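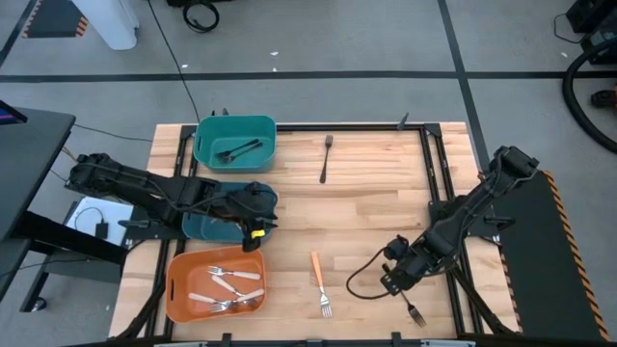 Fork sorting on the butcher-block top, both arms over the table.

To: niltik-build list
Subject: Re: dropped grasps on thin handles

On the Niltik list a member at Bradanden wrote:
> We run the same two-arm layout in our shared shop. Fork
> handles roll out of the fingers when the gripper closes.
> Force is set to 900 in the config. Is that too high?

Yes, too high for forks. The value is raw counts, and at 900 the fingers close before the wrist has settled. We run 200 at Sesthorpe, with a 2 mm rubber pad glued to each finger. Approach height matters less than the config comments suggest. Square the fingers to the handle before closing and leave the tines alone.

Also check the cable loop at the wrist. Ours was too short and pulled the last joint off target at full reach. Lengthening it fixed most of what we had blamed on calibration.

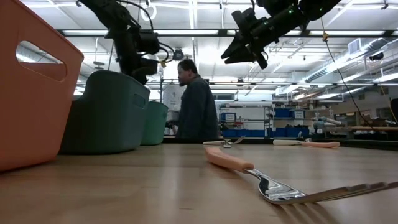 Do both arms need the same force setting?
Each arm reads its own value, so set them separately and test one at a time.

The Kerekes branch of the config has our numbers. Bin positions are in a separate file; measure your own, as they depend on where the rails are bolted.

Sesthorpe shop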